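Kaewsai Lab Notes
@kaewsai_notes
October 30, 2021

1/ ok quick thread on the laundry result bc people keep asking and the writeup is not done. short version: we changed when the policy gets to look again, and red shirt on the black washer stopped being our worst task

2/ Setup is the same two arms as before, same apartment in Melness, same top loader. Task = take hold of the shirt by the lower edge, get it in the drum. Right gripper does the pinch

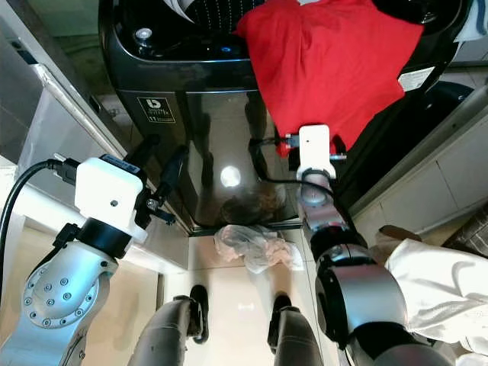

3/ METHOD. old version (Femix) planned a whole chunk of motion and then ran it blind. fine for boxes. cloth doesnt care about your plan, it slides and now the hem is somewhere else

4/ New one cuts the chunk short whenever the two arms disagree about where the cloth edge is. Thats it. No new network, no extra training data beyond the 31 demos we already had from March

5/ the other headache is the shiny black front. It works like a mirror, you get a head in there, the lights, legs. Old depth estimates kept putting fabric inside the reflection 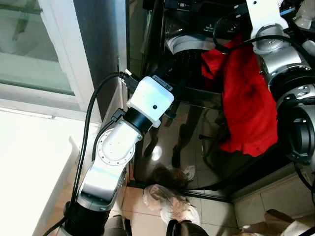 so we mask anything that doesnt move consistently when the head camera moves. Crude, costs a bit of speed, but the grasp points stopped jumping all over teh place

6/ Numbers: 20 trials each. Femix lost the shirt in about half. New one lost it 3 times. small sample, one shirt, one washer, please dont quote this as "solved"

7/ of those 3, 2 were the same failure: both grippers up near the rim, fast head motion, every frame is soup, and the mask throws out the real cloth along with the reflection 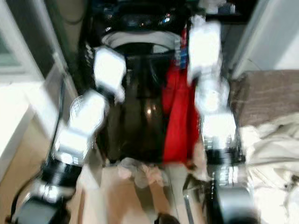

Both arms at the rim, red cloth down the right side. Heavy motion blur.

8/ tried slowing the head down. helps the blur, but then the arms wait on it and the cloth slips more. havent found a good tradeoff yet

9/ Next is a second garment (something not bright red, yes I know) and the Jenitz washer, front loader with a matte door. Code goes up after I clean out the hardcoded paths

10/ replies open, will get to them tonite

Last updated: 2 hours after posting

Contact | © Kaewsai | Back to top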